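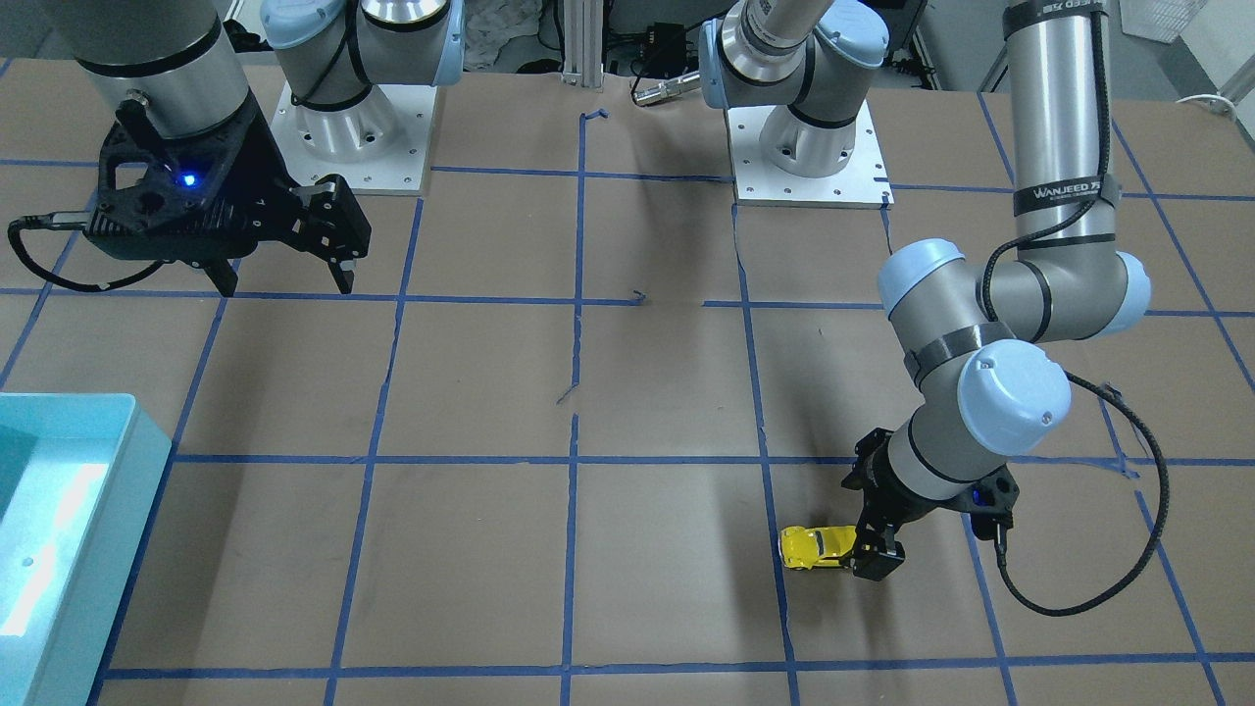

Figure 3. The left arm holding the yellow toy car over the taped grid. The right gripper is open, and part of the turquoise bin is visible at the left.

4. Data Collection

4.1 Task and workspace

The examples used in Section 5 were gathered on a two-arm table at our Prumville site. The task is simple to state: one small object is on the table, an open bin is also on the table, and the object has to end up in the bin. We kept the task short so that a single operator could record many examples in one sitting and so that the start of each example could be varied a great deal.

The tabletop is covered in brown paper and divided into cells with blue tape. The grid has two uses. Before an example, the collection program names one cell for the object and one for the bin, and the operator sets them out by hand. After an example, the cell names are stored with the recording, which lets us check later which parts of the table have been covered. The policy is never given the cell names. It does see the tape, as the lines show up in every camera view, and we return to this point in Section 6.

Cells are not measured to the millimeter. The lines were laid by eye along a straight board, and short ends of tape have come up in places. We left these as they were. Replacing the tape partway through would have split the data into two sets with different backgrounds, and we judged that to be worse than a few curled ends.

Both arms stay mounted throughout. Either arm may be used to pick up the object, and the operator chooses the one with the easier reach. In cells near the middle of the table this choice is a matter of habit, so the data contain both answers for nearly the same starting layout. An earlier version of the instructions told operators to prefer the left arm in those cases. We dropped that rule in March after the first trained policy refused to use the right arm at all.
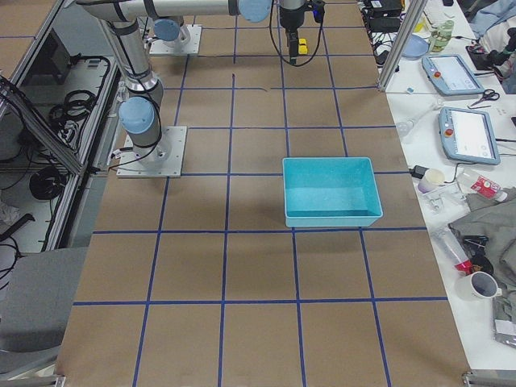 4.2 Recording procedure

Each example begins with both arms in a raised pose and the grippers open. The operator starts the recording, guides the chosen arm to the object, closes the gripper, carries the object over the bin and releases it. The recording ends when the arm is back in its raised pose. Joint positions, gripper commands and camera views are stored on a common clock.

Operators were asked to move at a steady pace and not to stop above the object while lining up the fingers. Long pauses were a problem in our earlier Mercado set, where the trained policy learned to hover. A missed grasp did not end the example. The operator could open the gripper and try again, and the recording was kept with a retry mark. If the object rolled or slid out of its starting cell before first contact, the recording was thrown away and the layout was set up again.

The bin was moved as well as the object. In the first week it had been left at one side of the table, and replaying those recordings showed that the last part of the motion was almost the same every time. From then on the program drew a new bin cell for each example. It never assigned the bin and the object to the same cell.

The cameras are fixed and were not moved between sittings. Items on the side desk were not controlled. Teach pendants, cables and other things shift from one sitting to the next, and we did not mask them out of the views.

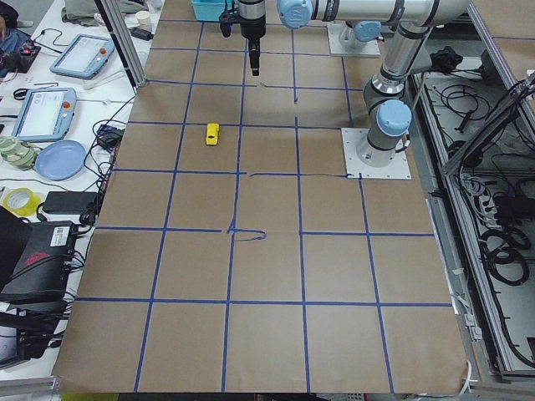
Figure 4. Object placed in a cell on the left half of the grid, with the bin at the far end of the table.

4.3 Size and checking

The final set holds 136 examples. A further 39 were recorded and removed, mostly for objects that slid before contact or for gaps in the joint data. All checking was done by Amirul Oei, who had not operated the arms, using the stored camera views played at double speed. Where it was unclear if the object had been released inside the bin or had caught on the rim, the example was removed.

Nine cells were held back as object positions for testing and never appear as starting cells in the training data. They include cells at the corners, where the reach is longest, and cells near the arm bases, where the elbow has to fold.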